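Clenard Two-Arm Table Helper: a long look at a slow worker

I should say right off that I went into this one hoping. My mother ran a boarding house, and I spent a good part of my childhood carrying trays up a flight of stairs, so when a company tells me its machine can tidy a table I am already half in love before the thing is plugged in.

The Clenard is a pair of arms on a bench, with a gripper on each, and it comes with a set of chores it has been taught and a way to teach it more. Setup took the better part of a morning, and I'd want a second person for it (mine was Paweena Bunnag, who has installed three other makes and has the patience of a saint). The manual is the Phetsri edition, which is fine until you get to the chapter on cables, and then you're on your own!

We gave it breakfast things, more or less. Move the milk carton, mind the tray, leave the mug stand where it is. You or I would do that with our eyes on the newspaper. The arm takes its time, coming down over the carton, thinking it over, closing its fingers at last, and I found myself leaning forward in my chair as if that would help.

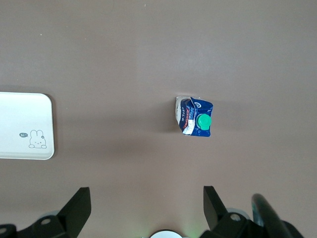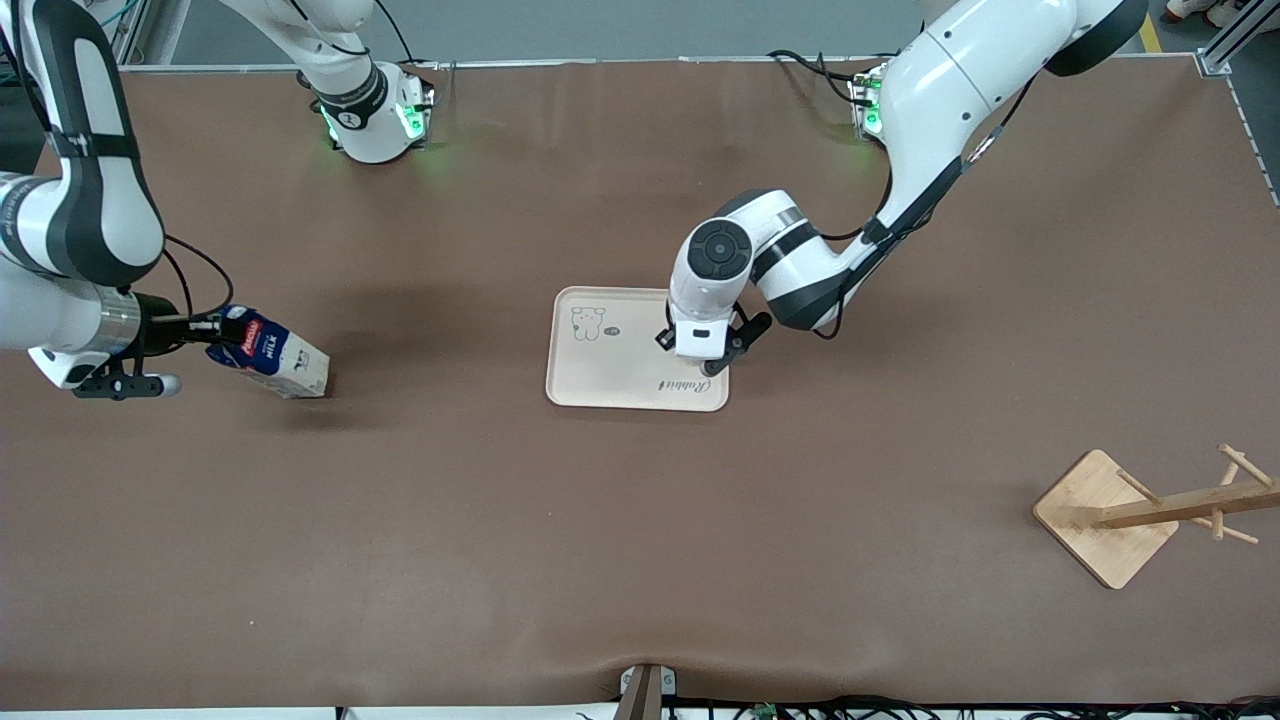
The milk carton from the gripper's side, and in the second picture with the arm holding it over by the tray.

I asked for the same carton move 78 times over the review period, and it fumbled 9 of those, mostly when the carton had ended up at an odd angle. I don't think that's bad at all. The older Putolero I tried last October dropped things so often I put a towel down. What I like about the Clenard is how gently it lets go, and how it will stop and try again without being told. What I like less is the speed. One carton, start to finish, was never quicker than five seconds and often a good deal longer, and I can clear a whole breakfast table in the time it spends on the milk.

The mug stand is another story. Pegs sticking out every which way are hard on it, and standing a toppled one back up was beyond anything we could teach it in the time we had. Paweena thinks the Rokdale fingers, sold separately, would help with that. I haven't tried them and they aren't cheap.

So would I have it in my kitchen? Not yet, and my husband would like that in writing. On a packing bench, though, where the same few things turn up all day and somebody is nearby to set a fallen one straight, I can see it earning its keep, and I'd be glad of the company. Four stars out of five from me, with half of one of those for good manners.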